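Before You Pay for Staging: What the Evidence Does and Doesn't Show
Handout 4, Residential Property Practice 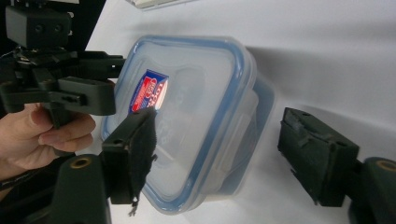
Conceição Ramalho
Course instructor, Selling and Listing Practice, Bruldale Evening Program

Read this before Friday. The Brindetti pricing worksheet is a separate handout and you'll want both open in class.

1. The claim

Every listing agent you ever work with will tell a seller that staged homes sell faster and for more money. You'll probably say it yourself. I'd like you to be a little embarrassed when you do, at least until you've asked where the number came from.

The usual version goes like this: our staged listings sold faster than our unstaged ones, so staging works. Look at who gets staged. Sellers who pay for staging tend to have money to spend, a house in decent shape, and an agent who is paying attention. They clean the gutters. They answer the phone. Many have already moved out, so showings are easy to book. Take the rented sofa away and a good many of those homes would still have sold quickly.

2. The Dutimlow brochure

Last term's class went over a brochure from Dutimlow, a staging firm here in town. The headline said sellers saw "up to 70 percent less time on market." Three problems came up in discussion, and I'll add one more.

"Up to" means the best case. One house could have done that well and the rest could have done nothing.

Less time than what? The brochure compares staged homes with "typical listings" and never defines typical. If that includes overpriced homes and homes with title trouble, the comparison is useless.

The sample was 8 houses. Garba Garba, who took the course last year and now does appraisals, phoned to ask and was told so quite cheerfully. Eight is a street.

Mine: the homes were picked by the firm. We don't know how many it staged that month and left out.

None of this proves that staging fails. It means the brochure can't tell you either way.

3. Who pays, and when

Deferred-fee plans are popular. The seller pays nothing up front and the cost comes out of the proceeds at closing. Agents like them because the conversation is easy. Read the agreement anyway, and look for:

What happens if the home doesn't sell, or the seller pulls the listing
Whether there is a monthly furniture charge after the first period
Whether the agent gets a referral fee, and where it is disclosed
Who pays for damage during showings

The first item is the one sellers miss. "Pay at closing" sounds like "pay only if you close." In the contract we'll use in class (the Nwankwo file) the fee falls due at closing or when the listing ends, whichever comes first. The Nwankwo sellers took their house off the market in June and got a bill. They were angry with their agent, and I think they had a point.

4. Small spending

I'm less doubtful about the cheap end. Suppose a seller has $500. Cleaning, bulbs, a tube of caulk and a weekend of clearing closets will use it up. I can't show you good proof that this raises the price either. But the risk is small, the work would mostly have to be done before moving anyway, and it gives you better listing photos. Painting the front door a "buyer-friendly" color is a fashion tip. Treat it as one.

Be careful with repairs that cover things up. Fresh paint over a water stain can turn into a disclosure problem. If the seller knows about the leak, the paint doesn't change what they have to tell the buyer. Check your state's form.

5. What to say to a seller

Weak: "Staging will get you a higher price."

Better: "Some sellers find it helps. I can't promise you a return. Here is the full cost, including what you'd owe if the house doesn't sell."

Students complain that the second version loses business. Maybe it does. It also leaves you with less to explain later.

For class

Bring one staging or pre-sale renovation ad, from any firm, on paper. Underline each number and write beside it what it is being compared with. If the ad doesn't say, write "not stated."

Then draft a short note to a seller who has asked whether to borrow for a kitchen update before listing. State what you'd need to know about nearby sales before giving an opinion. Half a page is enough, and please don't quote Dutimlow at me.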